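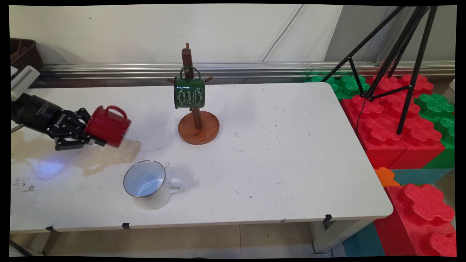
Section 4: Putting the mugs away

Right, you've got the arm bolted down, you've done the homing in Section 3 and nothing has caught fire. Time for a chore. I start everyone on the mug tree, and people always tell me it's too easy. Give it an afternoon and then come and see me.

You'll need a mug tree with a heavy base, a few mugs in different colours, and Koech version 2 or later running on the laptop. Use mugs you don't love.

1. Put the mug tree well back from the front edge, so the arm can come at the pegs without folding up on itself.

2. Set the mugs out where the gripper can reach them. Leave a good hand's width between them for now (you can crowd them later, once you're feeling brave).

3. In Koech, open the Hang routine and set grip force to 30. That's 30 on the slider, so per cent of maximum.

CAUTION: Don't go over 55 with ceramic. I've swept up enough of it. Enamel will put up with more, but you'll chip the coating.

4. Teach the first pick by hand. Guide the fingers onto the mug, close them, lift, and press Save. Then do it again from a different angle, and once more after that.

5. Teach the hang. Bring the handle over the peg tip, lower slowly, and only open the fingers once the peg is carrying the weight. This is the fiddly bit! Most of your failures will happen right at the end, when the fingers let go and drag the mug off with them.

6. Press Run and keep a hand near the stop button.

NOTE: Shiny glazes confuse the depth reading. If the arm keeps grabbing at thin air beside a glossy mug, close the blinds or turn off the overhead light and try again.

NOTE: Error 931 means the arm has lost track of the tree. Somebody has usually bumped the table. Re-run the calibration from Section 3 and carry on.

So can it do the dishes yet? Not at my place. Heather Galbraith has had hers hanging mugs all day at Jilthorpe and she's pretty happy with it, but she still lays them out herself first, and she could have put them all away in the time that takes. Ornella D'Amico reckons the hanging is nearly solved and the real job is getting mugs out of a full sink – I'm with her on that. I wouldn't let mine near the good china.

7. When you're done, take any mugs off the pegs before you park the arm. The parking move swings wide and it doesn't look where it's going.

Unloading a dish rack is in Section 5. Have a cuppa first.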